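Equipment news: what we will buy for the kitchen line, and what will wait

09/10/2021

Many members of the Kneath workshop have asked me when the second arm will come, and how the money for it was decided. I promised to write it down for this newsletter, so that everybody can read the same answer.

The budget for equipment until March is 2,560 dollars. This is less than we asked for, and it must cover grippers, spare parts and software. The arm itself is paid from another account and I do not speak about it now. In the past year we made the mistake of spending first on the large things, and then we had no money left for fingers and cables. The arm stood for weeks without work. This time I started the plan from the small end.

For the gripper we compared two offers. Proritance sells a two-finger model with a full set of spare fingers included. Kovley sells one that is lighter and costs 214 dollars less, but the fingers must be ordered separately and the delivery is slow. I know that several of you prefer the Kovley because the cable is easier to pass through the wrist. I agree with this, it is a better cable. But when I added the price of the fingers and one repair per year, the difference was almost gone.

Before we sign anything, we do the work in simulation. The kitchen tasks are prepared there with the same kind of objects we want to handle later: spoons, boards, cups and similar things from the table. Thin handles are the most important for our decision, and I have asked that they come first.
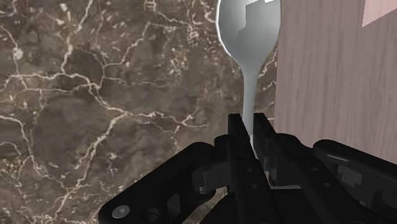
The simulation license from Ploda costs 529 dollars for one year and allows 2 persons to work at the same time. I have put it in the plan as a fixed cost. Some of you wrote to me that this is too much for something we cannot touch. I understand the feeling. Still, a broken finger in the simulation costs us only a restart, and a broken finger on the bench costs us a part and the waiting for the part. I would like to keep the license at least for the first year and then look again at how often we used it.

Please remember also the costs which are easy to forget. The mounting plate is not included in either offer. Shipping is calculated only at the end. If the gripper must go back for service, we pay the transport in one direction. I have kept a small reserve for these, and I ask you not to plan other purchases with it, even if in January it looks free.

What will wait: the new camera, the second workbench, and the soft fingers that were shown to us in the summer. I have nothing against them. They are on the list for the next budget, in this order, and if somebody thinks the order is wrong, I will be glad to hear the reasons.

The comparison table with both offers is in the shared folder, under Purchases. Please send your comments before the end of the month, preferably in writing, and put the name of the item in the subject line. I will answer all of them together in the next issue.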